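Product Review: Narlow Glossy Table Cover, Patterned, Large Size

Prepared by the Furnishings Office, Ogunleye Residence
Reviewer: Melur Sopacua
Second reader: Faizal Pasaribu

Scope of this review

The Furnishings Office purchased 17 Narlow table covers for use in resident rooms and shared areas of Ogunleye Residence, which houses 484 people in two buildings. The covers replaced plain cotton tablecloths that had been in service for several years and had become costly to launder. This review records the performance of the Narlow cover over one term of ordinary use. It is intended for hall managers who are preparing their September orders and for residents who wish to buy the same item for a private room.

The covers were obtained from Sunano at the regular price. Neither Sunano nor Narlow was informed that a review would be written.

Description and packaging

The cover is supplied folded in a flat sleeve with a single printed card. It has a glossy printed surface and is sold in several patterns. The pattern purchased for the residence includes yellow in the print. The card gives the finished size and brief instructions for wiping, but it does not state the composition of the material. The office considers this a shortcoming. Residents with sensitivities asked for the information, and it could not be supplied to them from the packaging.

The large size was suitable for the longer of the two standard tables in the residence. On the shorter table the excess hung too low at the ends and had to be trimmed. The material cuts cleanly with household scissors, and the trimmed edge showed no fraying during the term.

Fitting

Fold lines are pronounced when the cover is first opened. The card recommends leaving the cover spread out overnight. Most of the creases did relax in that time, although the central fold remained noticeable for about 10 days on every table. Mawar Osman, who fitted the covers in the north building, found that rolling the cover around a cardboard tube before fitting it shortened this period considerably. The office has adopted her method and recommends it.

The underside has moderate grip. On painted and varnished tables the cover stayed in position without clips. On the two glass tables in the lounge it moved whenever a person leaned on it, and clips were fitted in the first week.

Use as a general surface

Tables in resident rooms are seldom used only for meals. They hold shopping, clothing waiting to be put away, backpacks, towels and whatever else comes through the door. The old cotton cloths performed poorly under these conditions. They shifted with every bag that was dragged across them, and they held on to crumbs and lint. The office therefore gave particular attention to how the Narlow cover behaves as a place for setting things down and sorting them. 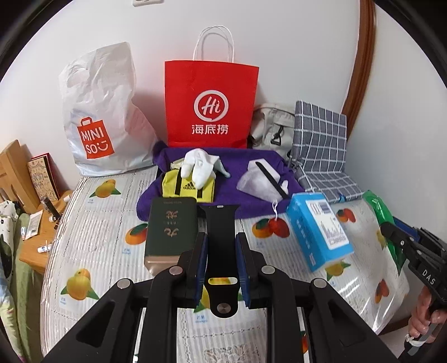 Patterned, glossy tablecloth against a white wall, with shopping bags, a backpack and a purple cloth laid across the middle.

Results in this respect were good. Paper bags and plastic shopping bags slide easily and can be moved aside with one hand. Fabric items behave differently. A towel or a similar soft cloth tends to stay where it is placed, and its edges bunch when it is pushed along the surface. Several residents remarked that folding clothes on the cover takes some adjustment, because a shirt sleeve does not lie down against a glossy surface as readily as it does against cotton. A towel spread underneath the clothes resolves the difficulty.

Padded and folding items that must stand partly upright need a wall or another support behind them. The same may be said of most smooth tables, and the office does not count it against the product. Residents who keep such items on the table should nevertheless be aware that the cover offers little resistance if the lower part begins to slide forward.

The print was generally well received. A busy pattern conceals small marks, which is useful in a shared room. It also conceals small objects. Fitriani Nair, a resident of the south building, reported losing an earring back and two sewing pins against the pattern in the same week, and she has since placed a plain tray at one end of her table. The office suggests a plain Narlow cover for anyone who sews or does other fine work.

Cleaning

Wiping with a damp cloth and ordinary dish soap removed tea, soy sauce, chili oil and tomato sauce when the spill was attended to within the hour. Chili oil left overnight produced a faint orange mark that lightened with repeated wiping but did not disappear. Turmeric left a permanent stain on the pale parts of the pattern after 30 minutes. Ballpoint ink could be removed from the glossy surface with rubbing alcohol, but the printed color dulled slightly at the place where it was rubbed, and this treatment should be kept for marks that cannot be tolerated.

Water that runs beneath the cover does not dry well. On one table a leaking bottle left a cloudy ring in the varnish that was discovered only when the cover was lifted for end-of-term cleaning. The office now asks residents to fold the cover back once a month and dry the table underneath.

Heat

The card warns against hot cookware and does not give a temperature. A mug of freshly made tea left no mark in any room. A rice cooker bowl placed directly on the cover left a dull oval which did not recover. Cork mats were issued to all rooms following this incident, and no further heat damage was reported.

Odor

A distinct odor was present when each sleeve was opened. It faded within three days in rooms with an open window and took more than a week in the interior study room. Managers are advised to unpack the covers in a ventilated area before residents arrive.

Wear

At the end of the term, 10 covers were in a condition the office would describe as nearly new. The remainder showed light scratching near the front edge, where bags and laptops are pulled off the table. Corners were the weakest point. On tables with sharp corners the gloss had begun to whiten along the bend, and on one table a short split had opened. Sutrisno Majimbun of the maintenance team applied adhesive felt under the corners of the affected tables, and the whitening has not advanced since then.

Comparison with the Clurnudex cover

The residence also has a small number of Clurnudex covers in the lounge, bought the previous year. The Clurnudex product is heavier and lies flat almost immediately, and its corners have held up better. It is also more expensive, has a matte finish that retains grease, and was available only in solid colors at the time of purchase. For dining use the two are close in quality. For resident rooms, where the table is used mainly for setting down and sorting belongings, the office prefers the Narlow cover for its easier wiping and lower replacement cost.

Recommendations

The Narlow Glossy Table Cover is approved for continued purchase for resident rooms. It is not approved for the lounge glass tables or for the kitchen counters, where hot pans are frequently set down.

Managers placing orders should measure each table beforehand and allow for an overhang of a hand's width on every side. Cork mats should be ordered at the same time. Tables with sharp corners should be fitted with felt before the cover is put on.

Sunano accepts returns only if the sleeve has not been opened. As the color of the print appears stronger on the finished cover than on the sleeve card, the office keeps one opened cover in the furnishings store for residents who wish to examine it before buying their own. It may be viewed in the afternoon on request at the front desk.

Overall rating: four out of five. One point was withheld for the missing composition information and the weakness at the corners.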